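홈 | 문서 | 데이터 | 변경 이력 | 문의

# Stamance 수집 규칙 (README)

본 문서는 Stamance 데이터의 기록 방법과 지켜야 하는 규칙을 정리한 것입니다. 손잡이형 그리퍼로 수집한 에피소드 277개가 들어 있습니다. 관리자는 Annick Vachon이고, 규칙의 검토는 Italo Cocco가 담당했습니다.

## 시작 자세

모든 에피소드는 그리퍼를 열고 아무것도 잡지 않은 상태에서 시작합니다. 두 손가락이 화면 아래쪽 양쪽에 모두 보여야 합니다. 이 자세를 세 초 동안 유지한 다음에 움직여 주십시오.
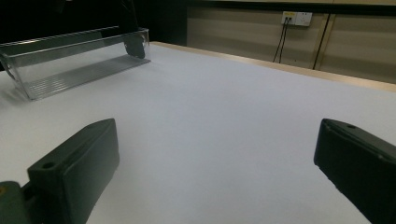
그림 1. 열린 그리퍼와 흰 작업대, 왼쪽 위에 투명 플라스틱 트레이.

## 작업대 규칙

- 작업에 쓰지 않는 물건은 손가락 사이의 공간에 두지 않습니다.
- 전원 케이블은 작업면 위를 지나가지 않게 합니다.
- 투명한 물체는 조명 반사가 심하면 각도를 바꾸고 다시 기록합니다.
- 사람의 얼굴이나 이름표가 찍힌 에피소드는 올리지 않고 삭제합니다.

## 제외 기준

손가락이 작업면에 강하게 부딪힌 경우, 또는 영상이 중간에 끊어진 경우에는 `reject` 표시를 합니다. 판단이 어려운 것은 `review` 폴더에 넣어 주십시오. 현재 이 폴더에 13개가 남아 있습니다.

## 알려진 제한

Drotby에서 기록한 부분은 조명이 한 종류뿐입니다. 다른 환경에서의 평가에는 주의가 필요합니다. 10월 판부터 파일 이름의 규칙이 바뀌었으므로, 이전 판과 섞어서 사용하지 마십시오.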